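January, bench notes, dye batch 22

Started late, 5 in the afternoon, because the madder hadn't finished soaking and I kept poking at it. Kastriot says I should leave the pot alone and go do something useful, so I cleaned the indigo shelf and found the jar of Dosimora tannin I swore we'd run out of. Hooray! (Sorry to whoever I blamed for that.)

So, the wool. I weighed out 80 grams of the Skamthorpe yarn, the creamy one with the tight twist, and mordanted it in alum the way we did in the fall. I held it at a low simmer for an hour and let it cool in the pot overnight. The color came up a brick red, a bit browner than I wanted, and I'm blaming the tap water again. Kastriot thinks the madder got too hot toward the end and the browns came out of the root. He may be right, I did wander off to answer the phone and it was bubbling pretty good when I got back.

Skein 971 is the one to look at if you want to compare. It had a pinch of chalk in the bath and it's way closer to the red on the old Ibarra card, especially by the window. Under the ceiling lights they all look like bricks to me.

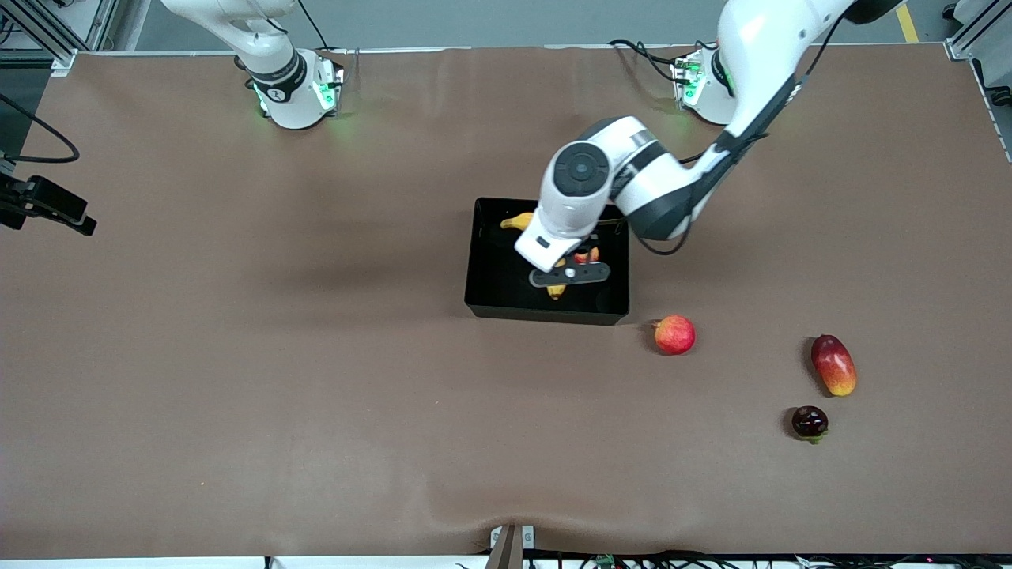
The big brown table, with the two white arms at the far edge.

Next round I want to try the weld over the leftover madder bath and see if I get that rusty orange Rumomel had on their sample blanket. They won't tell me how they did it, I asked twice! My guess is weld first and then a quick dunk in the red, but I'll split a skein and do it both ways.

Also, we need pH strips, the wide range kind, and somebody please label the iron jar. I sniffed it for a good minute before I'd put any in a pot.

Rinse water was still running pink at the fourth change, so I've left the skeins soaking in the gray tub. Please don't dump it, I'll be in before lunch.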